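Sellitz Community Help » Teaching by Demonstration » Recording

Operator pauses before the grasp: keep or remove?

Posted by Filipa Salgado, February 2019

Our laboratory is preparing a set of demonstrations in which an operator guides the arm by remote control to pick up a drinks can from a small table. The remaining articles on the table are to be left undisturbed. We have recorded 1091 demonstrations to date, with two operators working in turn.

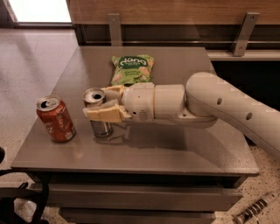

Silver can held between the two fingers, with the red can and the snack bag also on the table.

One operator closes the fingers in a single movement. The other prefers to halt beside the can, check the alignment and then proceed. The policy trained on the combined set hesitates near the can and on occasion does not close the gripper at all. I should be grateful for advice on whether the pauses ought to be removed before training, or whether the demonstrations concerned must be recorded again.

Enda Ó Néill

It should not be necessary to record them again. A stationary arm produces many nearly identical observations paired with a command to remain still, and the policy learns that command faithfully. We recommend discarding steps in which neither the arm nor the fingers move, subject to one exception: the steps during which the fingers are closing must be retained in full, even where the wrist is at rest.
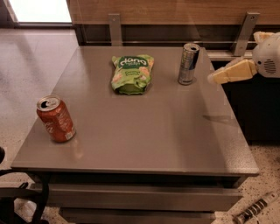

The approach itself deserves equal attention. Where the fingers come to the can from the side, operators should be asked to settle the height early and to make the last part of the movement level. A late correction in height is a frequent cause of pauses, and taller cans are easily tipped by it. At Rusmont we issued a written instruction to this effect in December and found that roughly 70 per cent of the long pauses disappeared from subsequent sessions.

Please keep the unedited recordings. Any trimming should be applied to a copy, with the threshold noted alongside it.

Ciarán Ó Dubhghaill

Have you checked for delay on the remote link? Our operators paused for the same reason until it was reduced.

Muireann Gallagher

I concur with Enda regarding the closing steps. I would add that the operator's name should be stored with each demonstration, so that the two styles may be trained separately and compared.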